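Session 2 – Caring for washable textiles at home

Reading for this session: Sequeira, chapter on fibers and water. Bring one garment with a care label you can still read.

## 1. What washing does to a fiber

Cotton and linen take up a lot of water and swell across their width. Yarns that were stretched at the mill relax when they swell, and the cloth gets shorter. Most of this shrinkage happens in the first few washes. Polyester takes up very little water, so it keeps its size but holds on to oily soil.

Wool has scales on the surface. Heat, soap and rubbing make the scales lock together, and the felting that results can't be undone.

## 2. Detergent and water

Detergent has two jobs: it loosens soil and keeps it from settling back on the cloth. In hard water part of the dose is used up by minerals. Adelmo Sala's handout from last term gives the dosing table we will use; copy it into your notes.

Too much detergent is a common fault. It stays in the cloth, which then feels stiff and picks up dirt faster.

## 3. Spin speed

- Knits and delicates: 600 rpm
- Woven cotton, towels, bed linen: higher, according to the label
- Wool: short spin only, never wrung by hand

A slow spin leaves more water in the load, so allow extra drying time – this matters most in winter.

## 4. Drying

Line drying is gentle on fibers but direct sun fades dyes, blues and reds in particular. Turn colored items inside out. Dry knits flat. For the exercise we assume a room at 19 degrees with a window open.

Tumble drying wears cloth faster. The lint in the filter is fiber that used to be part of the garment.

## 5. Folding and storage

Fold only when fully dry. Cloth put away damp can develop mildew within days. Refold stored linens along new lines twice a year, as fibers weaken where a crease stays in one place. Cardboard boxes are acidic unless marked otherwise; line them with washed cotton.

## Homework

Complete questions 1 to 18 in the Vidal workbook. For the last one, write down the full care label of your garment and say which step you would change, if any.
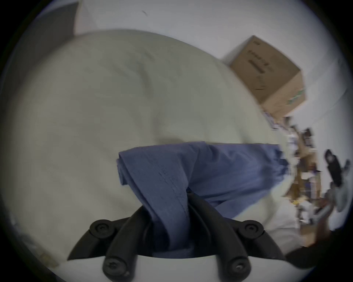 Next session covers stains: protein, tannin and grease, in that order. Read the section on enzymes beforehand.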